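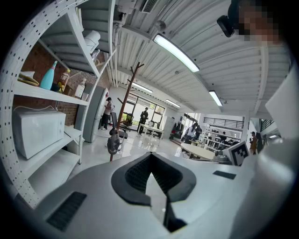
家事・軽作業自動化研究会 メーリングリスト

件名: Re: 片付け作業は機械に任せられるか
投稿日: 1/9/22

Vonaviaの社内展開を担当している者です。前回の投稿に返信します。

> Trorkeckのデモ映像を見ました。棚にボトルを
> 並べ直す作業は、もう実用と言ってよいのでは
> ないでしょうか。試行2630回のうち成功が2287回
> なら、店舗のバックヤードには入れられそうです。
> 家庭向けはいつごろになると見ていますか。

数字はそのとおりですが、条件を確認したほうがよいと思います。あの試行で使ったボトルは同じ形のもので、最初から立ててありました。Trastardのほうで品物を混ぜ、置き方も決めずにやり直したところ、908回の試行で成績はかなり落ちました。失敗の多くは、つかむ前に向きを決めるところで起きています。つかんだ後に落とす例は少数でした。

家庭向けの時期については、棚の整理だけを考えても、まだ答えられません。
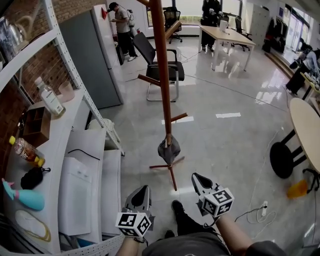 作業を分けて考えると、できることとできないことの境目が少し見えてきます。決まった場所の物を決まった場所へ移すのは、現在の機械でもできます。難しいのは置き方がそろっていない場合です。棚に黄色いキャップのお茶のボトルとスプレーボトルが横倒しになっていて、近くに透明なカップや黒いポーチもある、という程度で判断の数が増えます。起こすのか、寝かせたままでよいのか、ポーチは棚の物なのか。人なら考えずに済ませるところです。コートラックの支柱に掛かった布のような柔らかい物は、さらに後回しになると見ています。

店舗や作業場のほうが先だという点は同じ意見です。品物の種類を絞れますし、棚の側を機械に合わせて変えられます。Pyoの作業場では対象を11品目に限定し、補充だけを任せています。並べ替えと拭き掃除は今も人の担当です。導入前より楽になったとは聞いていますが、人数は減っていません。

品目を途中で追加した経験のある方がいれば、再調整にかかった時間を教えてください。4月の会合の資料に入れたいと考えています。

Vonavia 展開担当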